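Category: Meetings and minutes | Tags: garment folding, hand-held grippers, imitation learning

Branden folding study – project meeting
December 2021

Chair: Tiruwork Hadgu
Present: the collection team, the training team, and one visitor from Fotska
Apologies: none

1. Minutes of the last meeting

Agreed with one correction. Under item 4, "per garment" should read "per home".

2. Home collection

The chair went through material from the bedroom set. Views from the hand-held grippers:

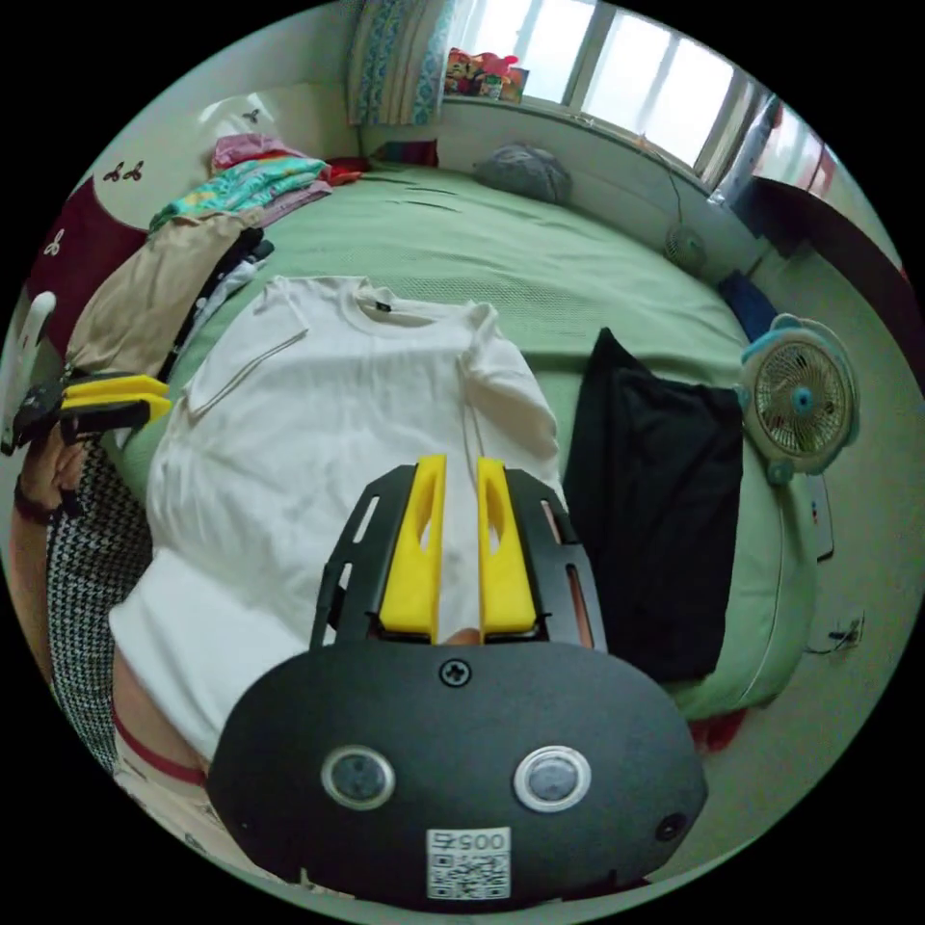
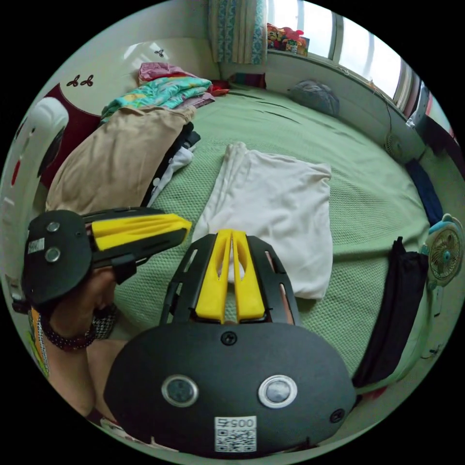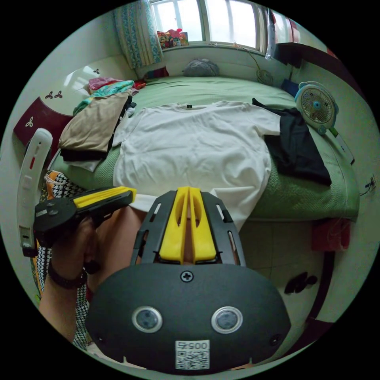 The training team asked whether the home sets should be kept apart from the bench sets in the index. Agreed that they should. The two have been mixed in the Proltgate folder up to now, and this made the last comparison slow to put together.

3. Results of the first comparison

Two policies were trained on the same amount of data, 1000 episodes each. The first used bench episodes only. The second used bench and home episodes mixed. Both were then tested on the arm in the lab, on a bed-height surface with a loose cotton sheet, 56 trials each.

The bench-only policy finished 27 of its trials. The mixed policy did better, but the training team would like the figure left out of the minutes until the scoring has been checked by a second person. Two scorers disagreed on what counts as a finished fold when a sleeve is left sticking out. The chair said the rule should be written down before anybody scores again – a sleeve showing past the body of the shirt by more than a hand's width is a fail.

Most of the bench-only failures came at the first grasp. The fingers closed on the sheet as well as the hem, and the sheet came up with the shirt. This was seen much less with the mixed policy. The training team think the home episodes help here, as people working on a bed tend to come in at a flatter angle. There was some doubt about this. The visitor from Fotska pointed out that the bench has no sheet at all, so the difference could be down to the surface and nothing to do with the angle. It was agreed that a bench set with a sheet is needed before the angle claim goes into the write-up.

4. Tracking

Position tracking was lost in a small number of home episodes, mainly where the gripper was turned sharply towards a window. These episodes are dropped at present. Hrytsenko have offered a newer version of their tracking software, and the collection team will run the dropped episodes through it. If they can be recovered, they go back in under a separate label.

5. Two-handed episodes

Time matching between left and right grippers is still done by hand at the start of each session. It takes too long. A short tap of the fingers together at the start was suggested and will be tried for 3 sessions. The chair does not want the tap left in the training data, so it must be trimmed.

6. Actions

Collection team: bench set with sheet, same shirts as before.
Collection team: rerun dropped episodes with the Hrytsenko software.
Training team: split the home and bench index in the Proltgate folder.
Chair: write the scoring rule and send it round.
All: comments on the draft method section to the chair before the next meeting.

7. Any other business

The spare set of finger pads has not come back from Fotska. The visitor will look into it.

Next meeting in January, same room.

Comments (3)

marl_k
Were the 56 trials all on the same shirt? I can't find it in the method draft either.

T. Hadgu
No, several shirts, same list for both policies. I will add it to the draft.

benchside
Item 5 – we tried the finger tap on the towel study and it worked well enough, but do it twice. A single tap is easy to confuse with a normal grasp when you are trimming.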